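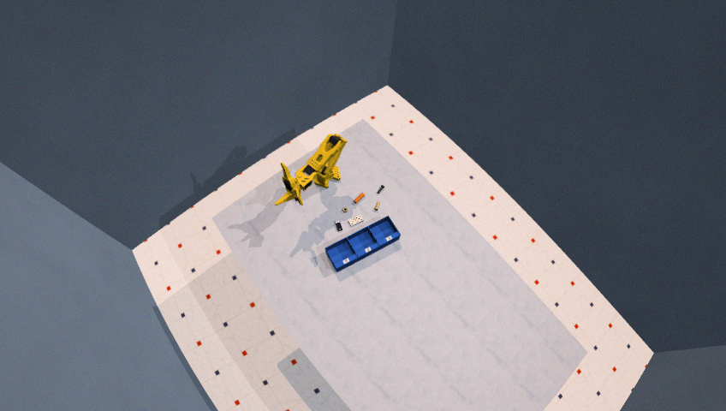
Written by the owner at Wutell, 10 May 2026

Search our shop... Go

Giveo folding movie screen

I sell a lot of screens to people who show movies in odd places, and the Giveo is the one I take home myself. It's a fold-up screen on legs for film clubs, school gyms, backyards and church halls, and it measures 157 inches corner to corner. That's big! If you've only ever watched movies on a sheet pinned to the fence, your first night with one of these is going to be a treat. Subtitles are the thing I noticed most. On my old sheet the bottom line always sagged into a wrinkle, and for a foreign movie that's half the dialogue gone.

The picture area is wide, the shape of a modern TV. Older movies in the squarer shape will have blank strips down both sides, and very wide ones will have them top and bottom. I leave them alone. You can buy black side panels (we stock them under Accessories) and they do make old black-and-white movies look lovely, but I'd wait and see if the strips bother you.

What comes with it

The fabric, the folding metal frame, two legs, 4 ground stakes, 4 guy ropes and a padded carry bag with a shoulder strap. There are 6 spare snaps in a little pouch inside the bag – don't throw the pouch out with the packing paper like I did.

Fabric choices

Front white is what most people want. The projector sits out with the audience, the colors look natural, and people sitting off to the side still get a decent picture. The rear fabric lets you put the projector behind the screen, so kids can't walk through the beam making rabbit ears. You'll need plenty of empty space back there, though, and you have to flip the picture in your projector's menu. Both fabrics snap onto the same frame, so you can start with one and add the other when you've saved up.

Setting it up

Unfold the frame flat on the ground first, on a blanket if you're on gravel. Snap the fabric on at the corners, then work along the sides, and do the bottom edge last. It'll feel too tight. It's meant to be tight! Bolt the legs on, then get a second person to help you stand it up. Taking it down goes quicker, but please let the fabric dry before you fold it, even if it's late and everybody wants to go home.

Wind is the big enemy. I use all the ropes outdoors every single time, and if the trees are really moving I call it off or go inside. We showed a double feature in the park at Fulberg last July and I took the screen down before the second movie (a western, and I'd been looking forward to it all week).

Cleaning

Soft cloth, lukewarm water, a drop of dish soap. No glass cleaner, no scrubbing pads. Dab at bug marks, don't rub.

Sound and projectors

Neither one is included. The Tan speaker pair goes nicely with it and fits on stands right beside the legs. For a projector, check the throw distance in your manual before you order, and measure your yard too. If you're stuck, send me the model name through the contact form and I'll look it up for you.

Pickup from the shop is free. Delivery takes about a week, and the box is long, so have a think about where the driver can leave it.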